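Setup and Upkeep of a Block-Sorting Robot Cell
Student project report, Memell Technical College, Department of Automation
Author: Dennis Ondieki. Project advisor: Bent Fogh.

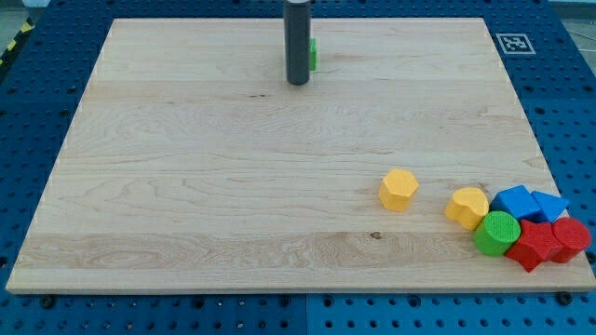
Figure 1. Work surface of the Plaltwood cell, with gripper and sorter blocks on the board.

1. Purpose

The Plaltwood cell is used by first-year students for pick-and-place exercises. When the project began, the cell had no written setup procedure, and each group of students prepared it in its own way. The department asked for one procedure covering the work surface, the gripper and the routine checks. This report presents that procedure and the repairs carried out in July.

2. Work surface

The table is a blue perforated metal panel surface. The exercises take place on a wooden board laid flat on top of it. The blocks are toy shape-sorter pieces in red, blue, green and yellow, and include a star, a heart, a cube and a hexagonal prism. A square black-and-white marker lies on the table beyond the far right corner of the board and serves as the fixed reference for the cell.

The board must not be moved during a session. If it has been lifted for cleaning, the height of the surface is measured again at all corners before the arm is powered. A difference of more than 2 mm between corners is corrected by cleaning the underside of the board and the panels beneath it. Bolt heads near the front edge are checked by hand for tightness.

3. Gripper

The original finger pads had worn smooth and were replaced with pads supplied by Nyamweya. After replacement, the gripper was opened and closed 200 times without load, and the fastening screws were then checked again. One screw had loosened and was secured with thread-locking compound.

The zero position of the gripper is set with the fingers closed and the arm stationary. The earlier value was stored only on the teach pendant and was lost when the pendant battery failed. It is now also recorded in the cell logbook.

4. Maintenance schedule

Before each session: wipe the board and the marker with a dry cloth, inspect the cable at the wrist, and test the emergency stop.

Every 800 cycles: inspect the finger pads and clean the fingers.

Every 3000 cycles: replace the pads, check all mounting bolts and repeat the height measurement.

Cycle counts are read from the Grirngate controller and entered in the logbook by the group that used the cell last.

5. Remaining work

The blocks differ in how they come to rest. Cylinders may lie on their sides, and pieces placed in a tight cluster leave little room for the fingers. The present procedure does not specify a starting layout, and results from different groups are therefore difficult to compare. A standard layout should be agreed upon with the advisor before the next course. The wrist cable also requires a longer sleeve, which has been ordered but had not arrived when this report was submitted.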